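Floor check, hand-held gripper stations, August
Checked by: Yi-chun Shek
Reason: the left Orkolel gripper stopped opening on command and kept its grip on a zipper pull for 19 seconds. The zipper pull has been retired. The operator is fine and a little smug about having predicted it.

1. Walkways and people. PASS
Enough room to turn around with a gripper up. Please stop holding conversations at elbow range of whoever is wearing the headset. They can't see you, and the tool has corners. 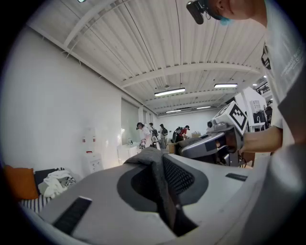

2. Jaw release, both hands. FAIL
Left jaw stuck on 2 of 6 tries. Su says it's firmware, Dadetti says it's grit, and ticket 562 says "monitoring." I pulled the tool at 3:40 and put tape on it.

3. Cables on the operator. COMMENT 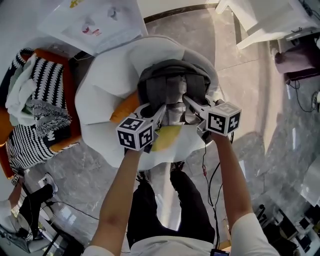
The fault log blames a loose plug, and I half believe it. A plug that works free mid-task leaves the jaw wherever it was, which is how you end up attached to luggage. The cable running down the right forearm toward the little screen is the sort of thing I mean – clip it at the elbow and leave slack.

4. Footing. COMMENT
Plastic sheet on marble is a skating rink with paperwork. Tape down the edges or take it up before anyone steps back.

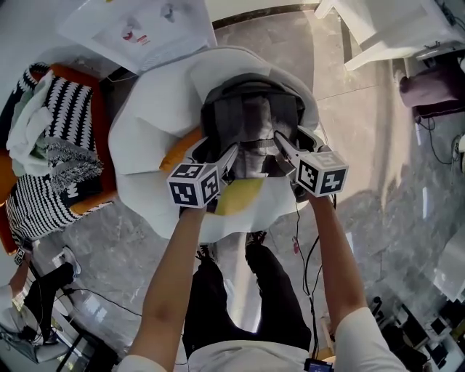 5. Spare tool. FAIL
The Plallano spare was in its case, uncharged. Charge it.

Recheck after the jaw is cleaned.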